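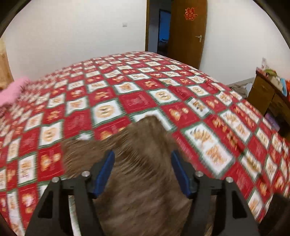

Februar, kurz nach 7 Uhr
Von Rania Najjar

Eigentlich wollte ich nur wegen der Druckerei nach Baltard, und dann habe ich so viel gesehen, dass ich jetzt gar nicht weiß, wo ich anfangen soll! Also der Reihe nach: Die Textildruckerei Pelupessy macht einmal im Jahr die Tore auf, und seit ich selbst an meinem Küchentisch mit Holzmodeln herumkleckse, wollte ich da hin. Ich bin am Abend vorher angereist (sechs Stunden mit Umsteigen in Plillport, dazu später mehr) und habe in einem Gästezimmer geschlafen, in dem schon die erste Lektion auf mich wartete. Schräg gestelltes Schachbrett, rot und weiß im Wechsel, auf den roten Feldern kleine chinesische Schriftzeichen in Gold und Orange, auf den weißen dünne grüne Rahmen mit goldorangen Emblemen drin. So ein Überwurf über einem großen Bett, und ich liege da und rechne in Gedanken die Rapporte nach. Einschlafen konnte ich natürlich erst spät.

Am nächsten Morgen standen wir also vor dem Werkstor, 24 Leute in einer Gruppe, alle ein bisschen verfroren. Empfangen hat uns Nam-gil Chae, der die Führung macht und sonst in der Farbküche arbeitet. Er hat gleich gefragt, wer von uns selbst druckt, und als ich die Hand hob, meinte er, dann solle ich bitte bei den Sieben nicht zu genau hinschauen, die müssten dringend mal neu bespannt werden. Sehr sympathisch.

Die Farbküche war für mich das Beste am ganzen Tag. Man kommt durch eine niedrige Tür, und es riecht nach nassem Karton und ein bisschen nach Essig. An der Wand hängen die Rezeptkarten, manche so alt, dass die Handschrift kaum noch lesbar ist. Nam-gil hat uns ein Rot angerührt und dann dasselbe Rot noch einmal mit einem Löffel mehr Verdickung – auf dem Probestreifen sah man den Unterschied sofort, das eine lief an den Rändern aus, das andere stand wie gestochen. Ich habe mir das alles aufgeschrieben, denn genau daran scheitere ich zu Hause seit Monaten! Meine Ränder sehen immer aus, als hätte jemand hineingeweint.

Danach ging es in die große Halle zu den Drucktischen. Jeder ist 30 Meter lang, und der Stoff liegt darauf so glatt, dass man sich kaum traut, daneben zu atmen. Gedruckt wird von Hand, immer zu zweit, einer links, einer rechts, und die Rakel wandert in der Mitte von einem zum anderen. Kwabena Ametepe und Ye-rin Yeom haben uns das vorgeführt und dabei über das Kantinenessen gesprochen, ohne ein einziges Mal aus dem Takt zu kommen. Jede zweite Rahmenposition wird erst ausgelassen und später nachgedruckt, damit der Rahmen nicht in die frische Farbe kommt. Das wusste ich nicht, und es erklärt einiges, was mir an meinen Geschirrtüchern passiert ist.

Wir durften dann auch selbst ran, auf Reststücken. Ich hatte ein Muster mit kleinen Fischen und habe beim zweiten Abdruck den Rahmen verkantet, so dass einer der Fische jetzt zwei Schwänze hat. Kwabena fand, der könne so bleiben. Der Mann neben mir (ganz still bis dahin) hat ein vollkommen sauberes Stück abgeliefert und dann zugegeben, dass er früher Schildermaler war.

Ein bisschen enttäuscht war ich vom Musterarchiv. Angekündigt war ein Rundgang, gezeigt wurden uns zwei Schränke und eine Schublade, der Rest sei gerade in Bukunport zum Abfotografieren. Schade! In der Schublade lagen aber Entwürfe auf Papier, mit Bleistiftraster und lauter Korrekturen, und bei einem Karomuster konnte man sehen, wie jemand die Ecken dreimal neu gezeichnet hatte, bis die Diagonale aufging. Da hätte ich gern länger gestanden, aber die nächste Gruppe drängelte schon von hinten.

Zum Schluss gab es Linsensuppe in der Kantine (Ye-rin hatte am Drucktisch davor gewarnt, ich fand sie gut) und einen kleinen Werksverkauf. Ich habe 2 Meter von einem blau-grünen Streifen mitgenommen, zweite Wahl, den Fehler suche ich noch.

Noch zur Anreise, falls jemand nächstes Jahr hinwill: In Plillport liegt der Busbahnhof auf der anderen Seite der Gleise, und die Unterführung ist schlecht ausgeschildert. Ich bin erst einmal in die falsche Richtung gelaufen und habe den Bus nur noch von hinten gesehen. Der nächste fuhr eine Stunde später. Anmelden muss man sich vorher per Postkarte oder Telefon, online geht nichts, und feste Schuhe sind Pflicht. Im Hof lag noch Eis.

6 Kommentare
24-mal geteilt
Artikel drucken
Per E-Mail versenden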